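Sarna Project - Demonstration Working Group
Minutes of the December meeting
Foulkes Building, upstairs meeting room, 9:30 a.m.

Present: teleoperation lead, two operators, data engineer, controls engineer, safety representative, project manager (chair), note taker. The Gindness contact joined by phone for items 4 and 5.
Apologies: the second controls engineer.

1. Minutes of the last meeting

Accepted with one change. Under item 6 the notes said the foot pedal "will be replaced." It should read "will be looked at." The pedal has been looked at and is staying.

2. Actions carried over

Chair height at the operator station: done. Both operators say it is better, though the armrests get in the way of the left controller when reaching low.

Written script for the start of each demonstration: done, on the shared drive. The operators asked for the line about calling out the episode number to come before the line about enabling the arm. Agreed.

Spare cable for the headset: ordered from Fidura, not arrived. Carried over.

Clock offset between the head view and the side view: fixed by the data engineer. The old sessions still have the offset and need to be corrected in processing. See item 6.

3. Cup task, state of the work

The teleoperation lead went through where we are. The task is to take hold of a paper cup standing on the table, move it to a called position and let go with the cup still upright. We are using a beige cup and a white one. They stand well apart at the start, so the operator has to commit to one of them early and the recorded motion shows a clear choice.

Since the last meeting the operators have recorded 507 demonstrations. Of these 76 have been rejected on review. The main reason for rejection is the operator stopping in mid-air to think, which the group agreed last time should not go into the training set. The second reason is a cup going over during release.

There was a discussion about whether tipped cups should really be rejected. The data engineer would like to keep some, labeled, in case we want to train on recoveries later. The teleoperation lead does not want them in the main set. Agreed to keep them in a separate folder with a plain text note for each one.

The operators raised the white cup. On the white table covering it is harder to judge depth through the headset than the beige one, mostly at the rim. They tend to slow down on the last part of the approach. One operator has started using the shadow as a guide and finds it helps. The other does not find it helps. The group talked about changing the covering to a darker one. The data engineer was against it in the middle of a collection block. Left as it is until the block is complete.

The operators also asked whether start positions could be marked on the covering. The answer was no, since the marks would be in every recording. The positions will be read out from a printed list at the operator station instead, and small differences in where the cup ends up are fine and even wanted.

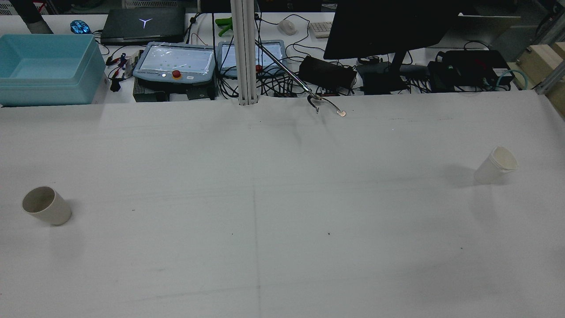

4. Showing by hand compared with showing by remote control

Gindness asked in November for a comparison of the two methods on the same task. The controls engineer reported.

By hand (guiding the arm directly with the drives in free mode): new operators pick it up quickly. The paths are short and smooth. The trouble is that the person's own arms and sleeves are in the recordings, and the fingers of the hand have to be closed by a second person pressing a button. Timing between the two people is poor. The grip comes early or late, and the arm waits for it.

By remote control: slower to learn. Both operators needed several sessions before their recordings were usable. The views stay clear of people, and wrist and finger movements come from the same person at the same moment, so the grip looks natural.

The controls engineer's view is that hand guiding is still useful for teaching fixed points, such as the park position, and for showing a new operator what the arm can and cannot reach. For the cup task itself we should stay with remote control.

The Gindness contact asked how long it takes to bring in a new operator. The teleoperation lead said this depends a great deal on the person and did not want to give a figure on the strength of two people. The contact accepted this but would like one by the spring.

The contact also asked if a mix of the two kinds of recording could be used in training. The data engineer said it could, but the speeds are different enough that the mix would have to be handled with care, and there are too few hand-guided recordings at present to learn anything from trying. There are 27 of them. Left open.

5. Grip with the humanoid hand

Most of the meeting went on this item.

With the humanoid hand on the left arm, the operators have been bringing the forearm down at an angle, with the thumb over the top edge of the cup and the fingers wrapped around the lower front. The teleoperation lead had asked for this grip after earlier tries with all fingers high on the side, which bent the cup. The operators find it comfortable to repeat.

Points made:

The thumb needs to arrive after the fingers. If it arrives first, the cup gets pushed along the table. Both operators now do this without thinking, but it is not in the script. It should be written in for whoever comes next.

The longest fingers reach past the cup and end up close to the table. The safety representative asked whether they are touching it. The controls engineer has not seen a contact force in the logs that would worry anyone but has not gone looking for one either. Action below.

The glove does not give the operator any sense of how hard the hand is closing. A paper cup is soft enough that this matters. For now the closing limit is set in software. The operators would like the limit a little lower for the beige cup. The controls engineer would rather have one limit for both cups, so the lower value will be tried on both.

On release, opening everything at once drags the cup with the thumb. Opening the thumb first and then the fingers is cleaner. The operators will do it this way from now on and the data engineer will tag the change, so that recordings from before and after can be told apart.

The Gindness contact asked whether the loose cables around the wrist will be tidied up before their visit. The controls engineer said they need that slack for the wrist to turn through its full range. They could be put in a sleeve, and it will be looked at, but tying them tight to the arm is not possible.

The contact also asked if the right arm will be used in the visit demonstration. It will not. The right arm stays parked clear of the table for the rest of this block.

The contact left the call at the end of this item.
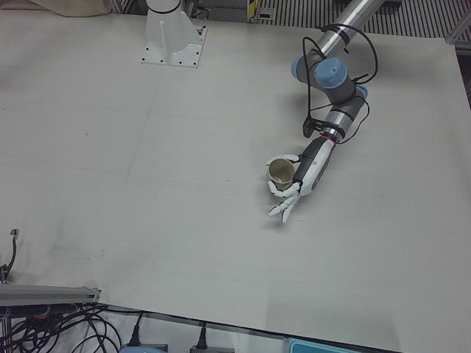
6. Data handling

Processing of the early sessions is behind. The data engineer has to put the clock correction through before they can be reviewed, and the review itself is done by eye. The project manager asked if the operators could share the review. They can, but they should not review their own recordings. A swap list will be made up.

There was a short talk about naming. Some folders have the cup color in the name and some do not. From now on every folder name has the color first, then the start position, then the episode number. Old folders will be renamed by script. Please do not rename anything by hand.

17 recordings have no side view at all. The recorder was started before the side camera was ready. They will be kept out of the training set. The start script will check for both views before it lets a recording begin.

7. Safety

Nothing to report since the last meeting.

The safety representative would like the teach pendants kept on the back bench where they can be reached from the standing position, with nothing put down in front of them. The bench has become crowded and things that are not in use should go back on the shelves.

Cables on the near side of the table, down by the power strip, need to be gathered up. They are in the way of feet when someone steps in to reset a cup. The arm must be stopped before anyone steps in, including for a reset that only takes a second. The operators confirmed they wait for the call.

8. Any other business

The headset lenses are to be wiped at the change of operator. Wipes are in the drawer under the station.

One operator asked for a longer break in the middle of a session, as the headset is tiring. Agreed, starting straight away.

The coffee machine downstairs is out of order. Reported to the building.

Actions

Teleoperation lead: add the finger and thumb order, for both grip and release, to the written script.
Controls engineer: check the logs for finger contact with the table; try the lower closing limit; look at a sleeve for the wrist cables.
Data engineer: clock correction on the early sessions; rename script; tag for the new release order; check for both views at start.
Operators: swap list for reviews; tidy the back bench with the safety representative.
Project manager: chase Fidura about the headset cable; send Gindness the written comparison from item 4.

Next meeting: January, same room, 9:30 a.m. The safety representative will be away and will send comments in writing.

The meeting closed at 10:50 a.m.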